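Tuvudell for small councils — review after one budget season
Posted May 18, 2026 by Vega Alcaraz

Quick one, I have a council package going out tonight. A few clerks asked on the list what we think of Tuvudell so here goes.

For anybody who doesn't know it: agenda and minutes software, runs in the browser. You build the agenda, attach the reports, councillors read it on a tablet, you take minutes in the same place, it publishes to the public page. Plus a motion tracker. That's the whole thing. No livestream, no records management, no dog licences.

We're the Village of Requena. Small office. Me, a deputy (Sibel Saraç), a part-time finance person. Council of five and a reeve who prints everything no matter what we buy.

What we had before

Elitz, the old desktop version. It worked. Ugly, slow, crashed if a report had a map in it. Support ended in December and the upgrade price was silly for a place our size, so we went looking. Looked at Griter too, more on that further down.

Price

We pay $3,017 a year plus tax. Covers up to 10 logins. Setup was included but training was extra, and that wasn't clear on the quote. Read the quote. We signed for 24 months to get that rate — one year costs more, and they want notice in writing if you don't plan to renew.

Grant money didn't cover it by the way. The provincial modernization fund was closed by the time we applied. Came straight out of the admin budget and yes I heard about it at the table.

Setting up

Took longer than they said. Importing old minutes was the hard bit. Anything from Elitz comes over as plain PDF, so searchable, but the motions inside aren't linked to anything. Sibel retyped the motions from the current term by hand. Earlier terms we left alone.

Templates are fine. You get a regular meeting, a special meeting, a public hearing and a closed session. Our procedure bylaw puts delegations ahead of the consent agenda and the default has them after. Moving a section is easy, but it didn't stick in the template till I saved it under a new name. Lost an hour on that.

Building an agenda

This is the good part. Drag the reports in, it numbers them, page numbers update, table of contents makes itself. Late item? Drop it in, republish, councillors get an email saying what changed and nothing else. In the old days a late item meant redoing the whole package at suppertime.

Report routing is okay. Public works submits, I get a notice, I send it back with comments or accept it. The comments box is tiny. Don't know why, it's just tiny.

Spell check doesn't recognize "honour" or "labour" unless you change the language in your own profile. There's an office-wide setting that looks like it should do it. It doesn't.

Taking minutes live

Mixed. Mover and seconder from a drop-down, click carried or defeated, done. Recorded votes are quick and print nicely. Amendments though. If someone amends the amendment, which happens here at budget every single year, the screen turns into a pile of nested boxes and you can't see the main motion any more. I ended up on paper for that part of the meeting and typed it in after.

Conflict of interest declarations: good. It flags the item when you get to it so the chair gets a reminder. Used it for the arena roof tender and it did its job.

Closed session: seperate login step, closed reports don't show up in public search. I tested that one a lot. Amparo Barrios, clerk down the road from us, tested hers too and same result.

The public side

Residents can search by word or by date. Pages load fast on rural internet, which matters here. Public PDFs are tagged for screen readers, mostly. Scanned attachments aren't, that's on you.

Complaints I've had: the calendar is hard to find on a phone. Correct, it is. Also one resident wanted every version of the agenda kept up, not just the final. You can turn that on under Publishing > History. Off by default, should be on in my opinion.

Support

Email got answered same day mostly. Phone line keeps Eastern hours so evening meetings you're on your own, and council meets in the evening, everywhere, so. We had one outage in budget week. The offline copy on the tablets still opened so we carried on and I did minutes in a Word doc. They sent an apology and no credit. I asked for a credit. Still asking.

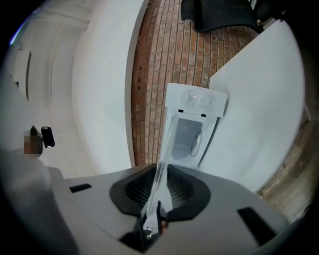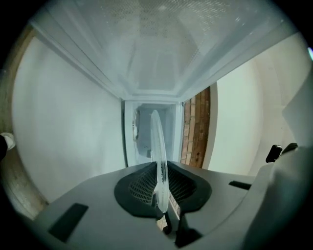 Compared with Griter

We had the Griter trial for a few weeks. Better minutes screen, hands down, amendments are laid out like a tree and you can follow them. But publishing is clunky, it wanted a separate licence for the public search, and the tablet app logged our reeve out over and over. Abilio Villanueva runs it in a bigger town with an IT person and he's happy. With an IT person I might be too.

Would I buy it again

Yes, for a small office. Get training in writing in the quote. Fix the template names first, before you build anything. Keep a pad handy for budget night. If your council does a lot of amending from the floor, try Griter before you sign.

3 out of 5 from me, Sibel says four. She does the agendas and I do the minutes, so take that for what its worth.

Comments

Yolanda Villalobos: Does the motion tracker send reminders to department heads or just the clerk?

Vega Alcaraz: Both, but you have to add them as an owner on each motion. No bulk way to do it that I've found.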